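Padura

Grasp timing and finger coordination for multi-finger hands, in one small Python package. Version notes are at the bottom.

What it does

Padura takes wrist camera frames and joint readings and decides when each finger should start to close. We wrote it for soft things – cloth mostly – where a fixed closing order tends to push the edge away before the thumb gets there. It runs as a single process and talks to the hand driver over a plain socket, so you can swap either end without touching the other. We love how little code that needed!

The data

The release holds 3,767 wrist frames from 117 grasp attempts, with joint angles and motor current logged next to each one. Attempts are stored in separate folders, and the split is made by attempt, never by frame.

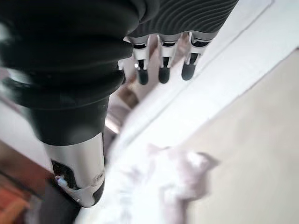
Labels cover the thumb and the three opposing fingers separately. Each gets a state (open, closing, touching, holding) and a confidence from 0 to 1. Muammer Yurt labelled the lot, and Doğukan Başaran went over every frame where the current trace disagreed – a lovely way to find mistakes, by the way.

Getting started

pip install -e .
padura check data/
padura replay data/attempt_014 --speed 0.5

The replay viewer is the fun bit. Drag the slider and watch the four finger states change against the current plot.

Known gaps

Close-up fabric is often blurred, so edge estimates get jumpy in the last 9 frames before contact. Pale cloth on a white surface is the hardest case by far. Fixes very welcome!

Changes

0.3 (March): faster loading, new replay viewer
0.2: current traces added to all attempts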